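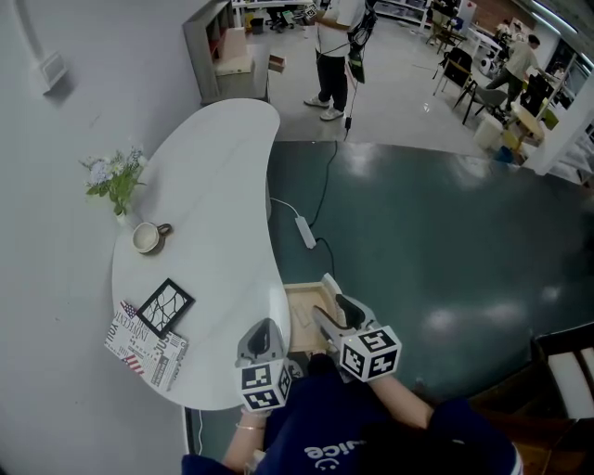 Flowers on the white table by the wall.

Huệ Hà has been selling cut flowers in Brunwood for 12 years and she doesn't believe in flower food. "It's sugar, a bit of acid and something to keep the bacteria down," she says. "You can do most of that by washing the vase."

I had come to ask about Cesier, the subscription service that promises blooms lasting 10 days or your money back. Its brochure traces the method to a Notisbridge nursery founded in 1799. Hà reads that line twice and hands it back. "Fine. What did the nursery do in 1799 that I'm not doing now?"

I put the question to Nhàn Quách, who buys for Cesier. She was polite about it. "The date is heritage," she told me. "The ten days comes from our own trials." How many trials? She said she would check. By the end of August 2025 I'd heard nothing more.

Hà's own advice is cheaper. Cut the stems again when you get home, strip any leaf that would sit under water, and keep the lot away from the fruit bowl. She is less sure about aspirin, and scornful of copper coins. "My aunt swore by them. Her roses died on the same day as everyone else's."

Does she offer a guarantee? "No. Hydrangeas sulk if you look at them." She charges $6 for a small bunch of whatever came in that morning, and says the colour is a matter of luck - mine was mostly stock, and it smelled terrific.

Cesier's refund form asks for a photo of the dead flowers, dated, with the receipt.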